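Week 5: Do people eat less off smaller plates?

Mondal's handout from last year treats this as settled. I don't. The Bornby study had 29 diners and one lunch, and the effect vanishes if you drop two of them. Read the methods section before you read the abstract.

Ask what was measured. Food served? Food eaten? Food people said they ate? The Prutico survey (623 replies) only has the last kind, and self-reports of eating are poor data.

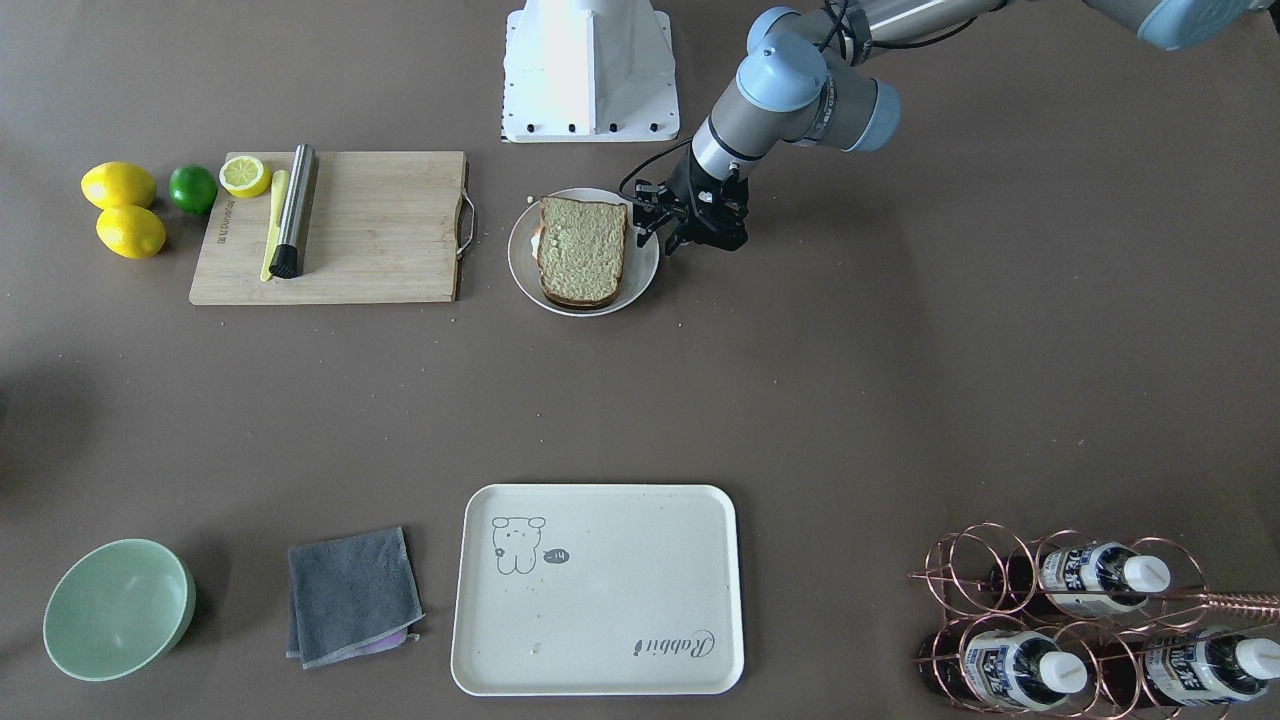 Fig. 2. Thick slice of bread on a round white plate.

"One slice" is also a weak unit. Slices differ, and Yu never weighed hers.

For next time: Tang's reply to Bornby, first half only. Come with one reason to doubt him too.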